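Sweeping polished marble tile without scratching or leaving grit lines

Home Help Board > Floors and Surfaces > Stone and Tile
Posted March 2018 - 3 replies - 2,000 views

tilerow_36

We have white marble tile with grey veining through a combined workroom and laundry, 30 square metres in total. It is polished, sealed once by the installer, and now in its second year. The room gets used for assembling flat-pack furniture and small repairs, so the debris is a mix of sawdust, offcuts of plastic wrapping, the odd screw and ordinary household dust.

The vacuum is stored upstairs and I would prefer a hand broom and dustpan for small messes. Two problems so far. First, there is always a fine line of dust left at the lip of the pan, and it shows badly against the grey veins when the light is low. Second, I have found a few short, shallow scratches near where we put furniture together. I cannot tell whether they come from the broom, the pan or something being dragged.

Is there a bristle type that is safe on polished marble? And is there any technique for the dust line, other than repeating the last stroke until I lose patience?

Skurnby Stone Care

Bristles are unlikely to be your problem. Marble sits at 3 to 4 on the Mohs scale, and the synthetic filaments used in household brooms are far softer than that. What scratches marble is harder material trapped between the bristles and the floor, mainly quartz grit carried in on shoes. A broom that has been used on a driveway or in a garage should not come back inside.

Choose soft, fine filaments with split (flagged) ends. Stiff bristles flick fine dust into the air and it settles again behind you. Colour tells you nothing about stiffness, so press the bristles against your palm before buying.
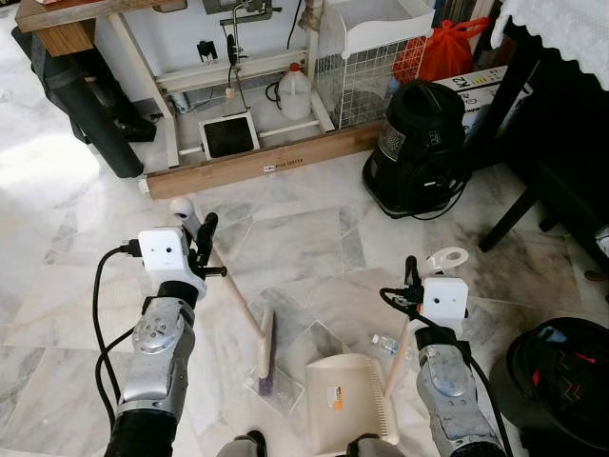 Start by picking up anything large by hand. Bottles, planks, loose sheets of plastic and packaging all hold dust underneath, and sweeping up to them only builds a ridge along the edge. Plastic sheet is the worst of these, as it builds up static when brushed and fine dust clings to it. Fold it inward, lift it straight up and shake it out over a bin.

Lay the pan flat with the lip against the tile and keep it there. Tilting the handle up lifts the back, but tilting it down lifts the lip, and even a gap of half a millimetre is enough to produce the line you describe. Use short strokes, moving the broom toward the pan at low speed and stopping the bristles on the pan surface. Do not flick at the end of the stroke.

For the line itself:

Draw the pan back 10 cm.
Turn it 90 degrees to the line.
Sweep along the line in one slow stroke.
Pick up what is left with a barely damp microfibre cloth, folded in four.

If the pan has comb teeth moulded into it, pull the bristles through them over the bin after each use. That takes out hair and lint, which otherwise hold grit against the floor the next time. Wash the broom head monthly in lukewarm water with a drop of neutral dish soap and dry it with the bristles hanging down.

On cleaners: nothing acidic. Vinegar, lemon and most bathroom descalers will etch polished marble within minutes, and the dull marks are often mistaken for scratches. Check yours by running a fingernail across them. An etch mark usually feels smooth and a scratch may catch.

dryjoint114

Agree with the above, but I would look at the furniture first. A metal table frame moved a few centimetres with one grain of sand under a foot will leave exactly the short, shallow mark you mention. Fit felt pads to anything that stays put and replace them when they go hard. Long boards should be set down on a blanket during assembly, especially if they have metal fittings in the ends.

Also check the front edge of the pan. Cheap plastic ones have a moulding burr along the lip. Mine did. I took it off with 400 grit paper on a flat block, wiped the pan clean, and the dust line got noticeably thinner. A rubber lip is better again, but they curl after a year or so if the pan is stored standing on its edge. Hang it up.

Whether one seal is enough depends on the product. Put a teaspoon of water on the tile for 15 minutes. If it leaves a dark patch, reseal.

gutterguard

just use the vacuum with the brush head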